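Fitting the Indero sleeve kit to a humanoid hand

If you've just unpacked your Indero sleeve from Tallisell, well done — it's a lovely bit of kit and you'll have it on in 25 minutes. Hang the arm straight down with the hand relaxed before you start, and pull the knit on from the fingertips up.

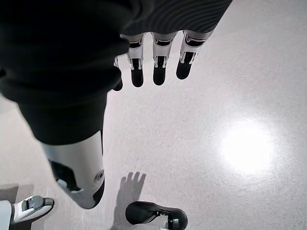
Page last changed: 24 June 2023

Stop when the fabric covers the palm and the finger bases just show below the lower edge. Smooth the ribs with your thumb. Now open and close the fingers at 45 per cent speed and watch the knuckles, as a loose fold can creep into the joints. 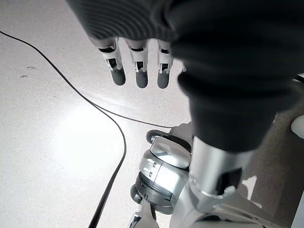
Ok-hee Song wrote in to say that she turns the cuff under once before tightening it, and that hers has stayed put since March. I tried it and I'm a convert!

Next, check the hang. Let go of the cloth, lower the arm and see where the spare fabric wants to gather. A soft bulge over the back of the hand is fine. 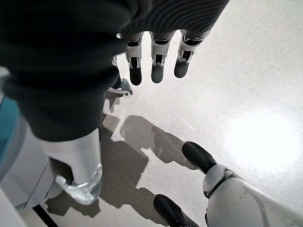

Run the wrist through its full turn both ways, then save the pose under a name you'll remember (mine is "Yeo rest", after the test stand). If the sleeve rides up, ease it back down and repeat.

Then comes the fun part, trying a grasp. Pick something light with a neck or a rim, come in from above and bring the thumb pad up to it before closing the other fingers. Keep the grip low at first — you can always add more.

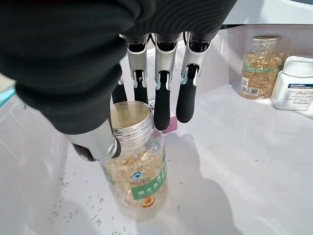
Does it work with the older Barneo wrist too, one reader asks, or do you need the adaptor? You need the adaptor, size 52, and it goes on before the sleeve.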